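Coler open day recordings – README

Wrist camera recordings from the Coler open day at the Brimport site, December 12, 2022. The set holds 1,322 clips from 14 kitchen counter tasks, run on 2 arms. Notes by Raymonde Bergeron.

Read this before quoting the success rate on the Menon handout. The handout counts a task as done when the gripper closes on the object. I don't. A person had a hand near the object in plenty of clips, and the label file has no column for that.

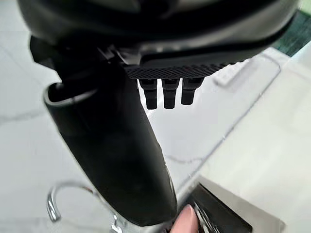

I asked for the operator logs and got a summary sheet. Until the logs arrive, treat every "autonomous" tag as unchecked – the word was applied per session, never per clip.

Files
clips/ – video, one folder per task
labels.csv – task, arm, start, end, outcome
notes.txt – my comments from the visit

Known problems
Outcome is blank for all of task 14.
Clock drift between arms was not corrected.
The Flosivholm runs from September are not included.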